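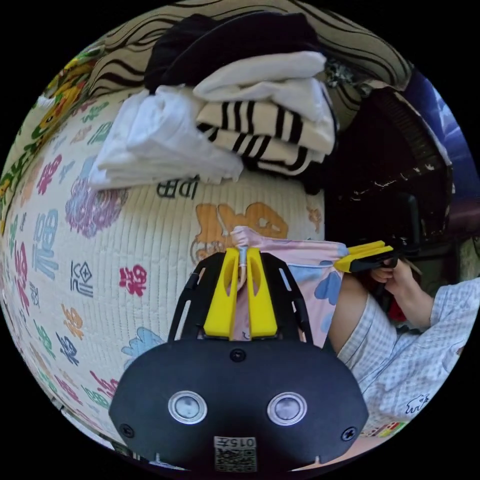

Has the clothing repair scheme met its target for the first half of the grant?

We have passed the target for garments mended and are behind on the number of households reached.

By the end of September we had mended 1059 garments, mostly trousers, school jumpers and shirts. They came from 70 households, which is fewer than we hoped. The families who use us come back often, but word has been slow to spread beyond the Hultik estate. Anju Saxena has now put notices in the two launderettes and the surgery, and we will report on the response next time.

The Saturday sessions are the busiest. We open at ten and the queue for zips has usually formed by then. Wayne Paquette runs the machine table and Imke Rothe does the hand sewing, including darning, which is where most of the waiting list sits.

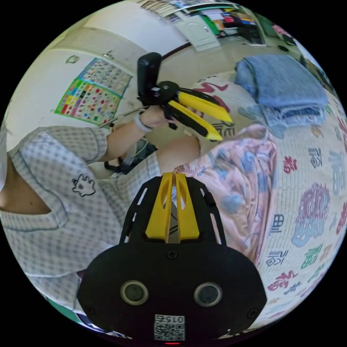 Collars and cuffs have taken more time than we budgeted for. A worn collar can be unpicked, turned and sewn back in under an hour, but stretched necklines are slower. Summer shirts have been a good share of this work. On a light grey one with short sleeves, a fine check and a wide, loose neckline, like the one worn here, taking in the neck means keeping the check straight at the shoulder seams, and Imke allows a full evening for that kind of job. We have moved 30 hours from the training line to cover it.

Thread and interfacing are within budget. The second-hand Peeters overlocker needed a new motor in its first month — the supplier paid for the part but we paid for the fitting. It has run well since.

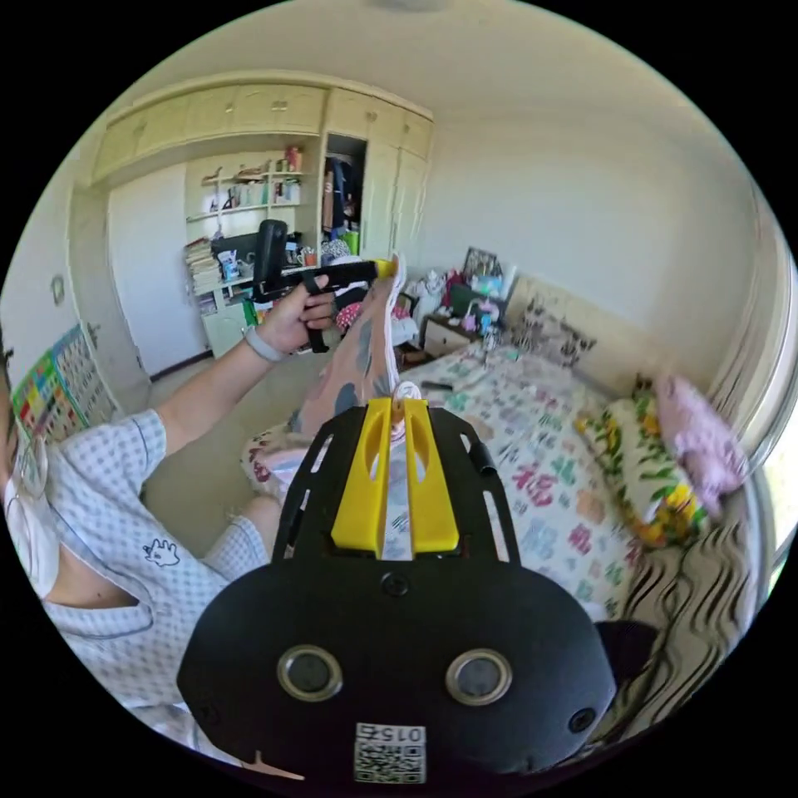
The other cost we did not plan for is home collection. Byung-chul Son has been picking up bags from 27 people who can't easily get to the hall, and his fuel claims have used up the travel money for the year. We would like to move the unspent room hire into travel and ask for your agreement to this in writing.

Two things remain open. The Zernano shop has offered us a rail for unclaimed items, but we have not agreed who keeps the takings. The evening class is on hold until Thaddeus Pettigrew is back from leave, and new dates will go to you once he has confirmed them.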